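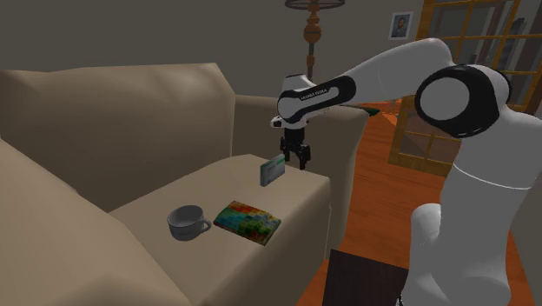 A white cup on the beige sofa.

Gülizar Kurtuluş logged the Silotine at 4 in the afternoon. Tank 17, Nerkau block, picked in August. Volatile acidity was within limits. Colour was stable.

Costigan wanted it blended into the Endonari by Friday, all 3,000 litres.

"It stands alone," she said.

"It doesn't sell alone."

She drew a second sample, labelled it 543 and set it on the bench between them. He smelled it for a long time, then asked her what the bottles would cost.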